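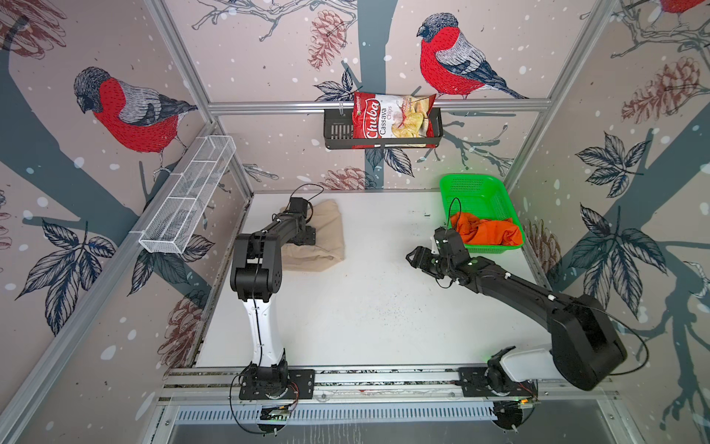

Left gripper on the beige cloth, with the second arm mounted further along the rail.

Review: Zendero reading subscription, summer box

Zendero ships four paperbacks per box, chosen from a questionnaire of 20 items. I asked for literary fiction under 700 pages, no series, nothing set in wartime. Three of the four met the request. The exception was the second volume of a family saga, and the first volume was not included.

The strongest title is Saragih, a debut by Wahyudi Sinaga. It follows a ferry clerk who inherits her uncle's debts. The prose is plain and the chapters are short. The middle section repeats itself and could lose a chapter. 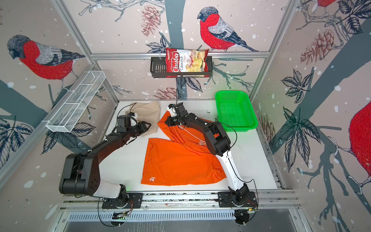

Colette Langlois's Celell is slower. The narrator restores church organs, and long passages cover pipe tuning in more detail than the plot needs. The last third moves well. My copy had narrow inner margins, so the text runs close to the spine.

Packaging was adequate. One cover arrived with a bent corner. The reading guide has a usable map for Saragih and a set of discussion prompts that give away the ending, so leave it until last.

Rating: 4 out of 5 for the books, 3 for the matching. I will keep the subscription through the next box.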